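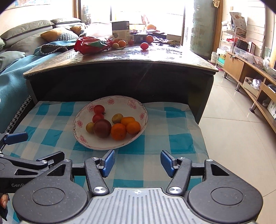
格子布上的一盘：红的、深紫的、黄绿的番茄，旁边挨着小橘子

栏目 > 厨房与餐桌 > 访谈 > 冬天的番茄

2018年1月28日

去之前我在电话里问她需要带点什么，她说："带一个番茄来吧，什么品种都行，我想看看你平时买什么样的。"于是我揣着一个从Rornberg车站旁边小店买的番茄上了她家的楼梯，心里有点像交作业。她接过去，先闻蒂，再翻过来看底，放在手心里掂了掂，说还可以，就是摘得太早了。

她在这套房子里住了25年，为Brulora的园艺通讯写过很久的种植笔记，现在主要给邻居和亲戚写，用她的话说，"写在便条上，贴在袋子上"。我们原本约好谈冬天怎么存番茄，结果从番茄谈到橘子，从橘子谈到盘子，又从盘子谈到她母亲的脾气。录音整理出来有好大一沓，我删得很心疼。

"先坐下看颜色，"她说，"别急着吃。"

盘子是白的椭圆盘，边上印着粉色的花。最抢眼的当然是那颗深色的大番茄，紫里透着褐，皮底下像藏着墨。两颗小红番茄一上一下地叠着，上面那颗还留着一小截绿蒂。黄绿色的小番茄放在盘子中间，橘子在另一侧。我说这看着像有人认真摆过，她听了特别高兴，说摆盘是她一天里最开心的几分钟之一，"比吃还开心，真的，吃完就没了嘛！"

我问她为什么番茄和橘子放在一起。她说小时候家里只有一个好看的盘子，什么都往里放，番茄、橘子、核桃，过节时还有糖。"后来盘子多了，习惯改不掉。你看红的挨着橙的，多暖和。冬天窗外面灰成那样，桌上总得有点颜色。"

"那您不担心橘子把番茄催熟吗？"我问。

她笑起来，说这话她听过太多遍。按她的经验，真正会催番茄的是苹果和香蕉，橘子在旁边她没看出什么分别。"苹果我单独放，放在走廊里。想让青番茄快点红，我就拿一个苹果跟它们关在纸袋里，袋口折两折，隔天打开看一眼。不想让它们红，就离苹果远远的。我就这两招，用了一辈子。"

说到青番茄，她一下子坐直了。那是她最爱讲的题目。

她妹妹在Pustow有一块地，地头搭着一间矮矮的玻璃棚。每年最后一次采收都在11月，夜里的温度已经靠不住了，姐妹俩把还挂着的番茄连着蒂剪下来，大的小的、青的黄的，统统装箱带走。"路上车里全是番茄叶子的味道，手上也是，洗都洗不掉。我不舍得洗。"回到家，她把番茄一颗颗摊在报纸上，彼此不碰着，放在不晒太阳的房间里，温度保持在15度。

"再冷一点味道就跑了，再暖一点皮就皱。我有一支温度计，挂在门后面，我进进出出都要看它一眼，比看钟还勤。"

"冰箱呢？"

"切开的可以放，完整的别放，"她说得很干脆，"放进去再拿出来，你咬一口，像咬一块湿棉花。有人说拿出来回一回温就行了，我试过，好一点点，只好一点点。"

她也承认不是每颗都能熬过来。每隔几天她要把报纸上的番茄全部翻看一遍，有黑点的、发软的马上挑出来，能救的切掉坏处煮酱，救不了的进堆肥桶。硬邦邦一直不肯变色的青果，她拿来做一种酸酸的炒菜，配土豆，多放蒜。"青番茄一定要煮熟了再吃，别生啃。切厚一点，先撒盐让它出水，锅要热，油别小气。我丈夫不爱吃番茄，这个他能吃一大盘，我也想不明白。"

我问她最喜欢哪个品种，她竟然有点为难，站起来去抽屉里翻，翻出一本卷了边的Brulora种子目录，指给我看编号1471的那一行。那是一种深色大果，她种了好些年，最得意的一颗称出来400克。"我给它拍了照片，寄给我女儿，女儿回信说妈妈你给外孙也没拍过这么多照片。"她把目录合上，又打开，好像还想确认那一行字没有跑掉。

深色番茄好在哪里呢？她想了一会儿，说是咸味，"不是放了盐的咸，是那种让你觉得已经调过味的厚味道"。她不喜欢拿它做酱，觉得可惜，只切厚片，撒一点盐，连油都不太放。黄绿色的小番茄她喜欢它们脆，味道有点像没全熟的李子，适合切开拌进土豆沙拉里。红的小番茄，她说，那是给路过的人抓着吃的，"放在哪里，哪里就少，我从来不问是谁。" 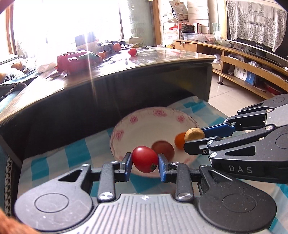
印着粉玫瑰的白碗，后面大桌上还搁着橙色的果子和一颗小红番茄

客厅里，玻璃似的桌面反着光，太阳从大窗子照进来，亮得人要眯眼睛。袋子、盒子、散放的果子都在桌上占着各自的地方。电视机上搭着一块白色的蕾丝布，电视柜是浅色木头的。沙发上铺着深色的针织毯，我坐下去就不大想起来。

格子布是她的另一个宝贝。她年轻时去过一次Cáceres，在那里一户人家吃午饭，桌上铺的就是蓝白格子，番茄汁滴在上面，主人看都不看一眼。"我当时就想，我也要过这样的日子，滴了就滴了！"回来以后她找了很久，才找到格子大小让她满意的布。格子太小看着眼花，太大又像野餐毯，她对这件事的标准比对番茄还严。

"番茄放在上面，颜色特别正，"她说，"红色在蓝格子上会跳起来，你注意过没有？在木头桌面上就沉下去了。"我老实说没有注意过，她立刻拿起一颗小番茄，在桌面和格子布之间来回放了几趟给我看，还要我往后退一步再看。确实会跳起来。我现在在家也这么试，拿擦碗布试的。

碗和盘子她换着用。宽的椭圆盘给要摊开的、怕压的；圆碗给结实些、滚来滚去的。"底下垫软一点就更好，可是垫了纸就看不见玫瑰花，那我买这个碗干什么呢？"她的折中办法是一次少放，吃完了再从房间里拿，深色的大果永远最后放进去，放在中间，蒂朝下。

"蒂朝下？"我以为自己听错了。

"肩膀是最硬的地方，可是蒂那里最容易进气、走水。朝下放，它就安静一些。有蒂连着的小番茄我不管，随它躺。"她说这是从母亲那里学来的，母亲从来不解释，只会把放错的番茄一声不响地翻过来，翻完再看你一眼。"那一眼比骂人厉害多了。"

土豆她也要讲几句。小土豆她连皮煮，煮好沥干，趁热切开，让它吸番茄的汁。生土豆平时放在黑的地方，要吃了才拿到亮处来。"见光久了会发绿，发绿的我就不要了，这个不能心软。"

我请她给今年第一次种番茄的人一点建议。她摆摆手，说她自己每年都像第一次种。然后还是说了：种子别一次全播，隔两周再播一批；品种少选一点，可是颜色一定要选开；标签用铅笔写，圆珠笔晒一个夏天就什么也看不见了。"我有一年全混了，结果天天像拆礼物，切开才知道是谁。那年玩得最高兴，不过我还是劝你写标签。"

谈到后来天色暗了一些，她去厨房切了一颗深色的，连同我带来的那颗，分两边摆在小碟子里，让我闭上眼睛尝。我当然一口就尝出来了。她尝了我那颗，嚼得很慢，很给面子地点了点头，说煮汤能用，多放一片月桂叶。

走的时候她往我包里塞了个纸袋，里面是几颗还没全红的番茄，袋子上贴着铅笔写的便条："别放冰箱。三四天后看一看。蒂朝下。"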